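Teaching by Hand: Does a Better Demonstration Make a Better Robot?

Final project report, May 2026
Group members: Aisling Mac Suibhne, Larysa Pavliuk, Declan Mac Carthaigh
Supervisor: Tomoyo Arai

1. Why we chose this

The claim we set out to test is a popular one. If you want a robot arm to tidy a floor, you no longer have to program it. You show it the job, either by driving the arm from a distance or by holding a copy of its gripper in your own hand, and a learning program works out the rest. Most of what we read before March was written by people with a system to promote, and the videos were short and well lit. We wanted to know how much of the work had been moved on to the person doing the showing.

We called the project Zundik, for no good reason, and the name stuck to all the folders.

2. The two methods

Remote control came first. The operator sits at a desk with a pair of small lever arms and the real arms copy the movement. Larysa did most of these sessions. Her notes say she could never judge how hard she was squeezing, and that she slowed down near the floor without meaning to. The program then learned to slow down near the floor as well, and it went on doing so over objects that did not need any care.

The second method was hand-held grippers, one in each hand, used directly on the objects. There is no arm to wait for, so it is a good deal faster and feels closer to doing the job yourself. We had expected to prefer it, and for the first week we did.

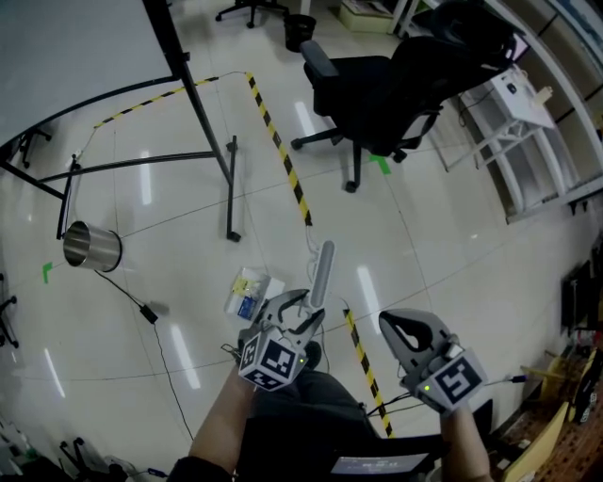

Picking things up off a floor is harder to demonstrate than picking them up off a table, and we underestimated this. A person on the floor leans, shifts their weight and looks past their own wrists. Position is worked out from printed markers, so a marker has to stay in sight for the recording to be any use. With the white tag cubes mounted on the grippers, you learn to keep your wrists turned in ways that nobody picking up a packet would bother with. The gripper coming down over the small clear packet is a fair case. By hand you would pinch the edge and drag it. With the claw-like fingers you have to choose an angle first, and once you are choosing angles for the sake of the equipment, we are not sure it is right to call it a natural demonstration.

Declan disagrees with that last point. He thinks any tool changes how you move and that a litter picker would be no different. I have left his objection in because we did not settle it.

3. What we recorded

Across both methods we kept 3,146 demonstrations. That sounds like plenty. A large share are near copies of one another, because a tired person repeats whatever worked last time. Úna Lynch, who read our draft, asked whether we had measured variety as well as quantity. We had not, and it is the first thing we would change.

We trained two versions of the program, one on the remote control recordings and one on the hand-held ones. We did not train one on both together. We ran out of time on the machine, and I would rather say so than pretend it was part of the design.

4. Results, such as they are

The hand-held version moved more smoothly and was better with rigid objects. With soft packets it often closed its fingers above the target and carried on as though it had hold of something. The remote control version was slow and missed less often. Neither coped well when we moved the objects outside the area used for the demonstrations. We marked that area with tape early on and then, rather foolishly, kept to it for everything.

We cannot say which method is better. The people were different, the hours were different, and by the end Larysa was very good at the levers. A fair test would need the same people doing both, in mixed order, with fresh objects held back for testing.

5. Advice to next year's group

Hold some objects back before you record anything. Change over every half hour, even if the person says they are fine. Watch your recordings the same day, as we lost most of a week's work to markers that had been turned away from the camera. Ask anyone who tells you that showing is easier than programming how many times they had to show it.

The raw notes are in the Zundik folder, sorted by operator. Declan's handwriting has been typed up where we could read it.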